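Ganenlow ferry: day trip or overnight?

brithawthorne
Planning two weeks in the islands next February and stuck on one thing. The Trurance day boat gives you four hours on Ganenlow for 80 bucks. Four hours sounds like plenty for a rock with one road. My husband says we should stay the night. My husband also packed a tuxedo for Maine.
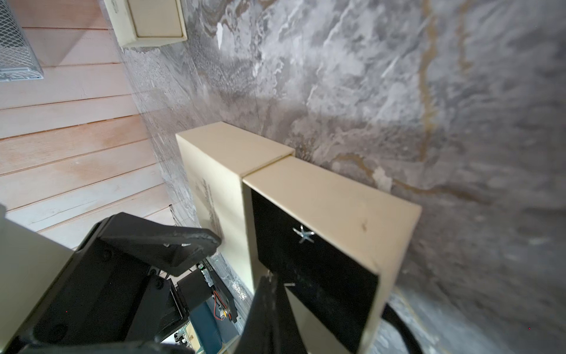 Marble and pale planks, mesh basket top left

Is there enough out there to fill an evening?

inlet_dave
No. I did the day boat and spent the last hour watching a goat. Good goat, but I'd had my fill.

Shona Cairns
Dave, you never left the harbor, did you? The cliff path starts 200 yards behind the chapel, and the seabirds don't come in until dusk, when the day boat is long gone. Stay over. Panganiban has 17 rooms and a cook who takes it personally if you skip dessert. 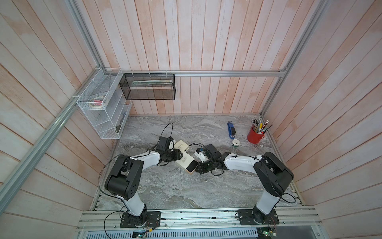

inlet_dave
Panganiban was full when I tried, and the other place wanted me to share a bathroom with a rowing club. Also, birds at dusk are just loud shapes.

Shona Cairns
Loud shapes are what people cross oceans for, Dave.

brithawthorne
How rough is the crossing? I get queasy in a bathtub.

saltpork
Depends on the boat. Trurance runs a big, slow thing that wallows. Inix is smaller and faster and hits every wave like it owes money. Sit at the back, outside, and eat crackers. Winter sailings get scrubbed a lot too, so don't book the overnight right before your flight home. I did that once — lovely island, expensive lesson.
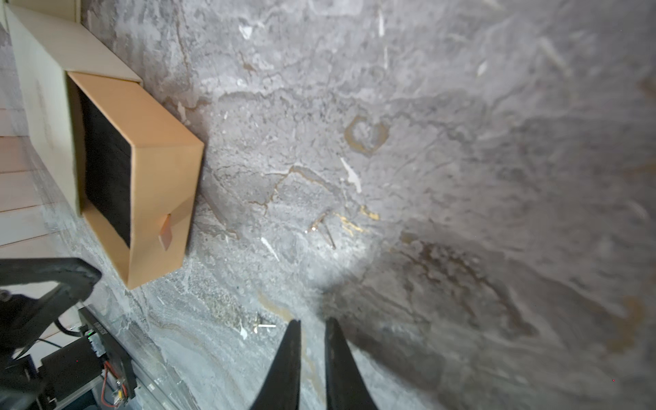 Shona Cairns
Saltpork is right about the flight. I'd still take Inix, though. It's over in around 40 minutes, and you can be miserable quickly.

inlet_dave
Wallowing is fine. I slept.

brithawthorne
OK, one night, middle of the trip, back of the boat, crackers. He's asking if Panganiban has a dress code. Please say no.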